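Randeo Baseball Club, 3rd October

**Randeo adds a left-handed pitcher and an infielder before the final series against Omoregie**

The Randeo Baseball Club announced today two changes to its roster for the series at Clolludau Field.

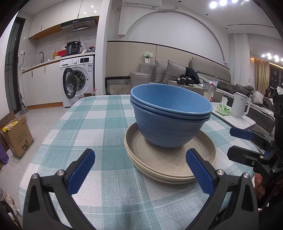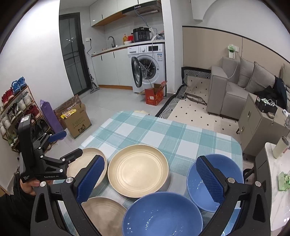
**CLUB NEWS / ROSTER**

Left-handed pitcher Khalil Twal returns from the injured list. He missed 11 games with a sore shoulder and threw 2 innings without pain for the reserve team. He has 108 strikeouts this season and is expected to start the second game of the series.

Infielder Angeliki Mavromatis joins from the Vudis club on loan until the end of November. She can play at second base and at third base, and she had 113 hits for Vudis this year.

"I know many of the players here already, so it is easy for me to come in," said Mavromatis. "I am ready to play where the manager needs me."

To make place on the roster, the club has moved one outfielder and one relief pitcher to the reserve team. Both stay under contract and can be called again after the series.

The first game was moved from the afternoon to the evening at the request of Omoregie, whose bus arrives later than planned. Tickets bought for the afternoon remain valid. A further 500 seats behind first base are now on sale at the club office and at the gate.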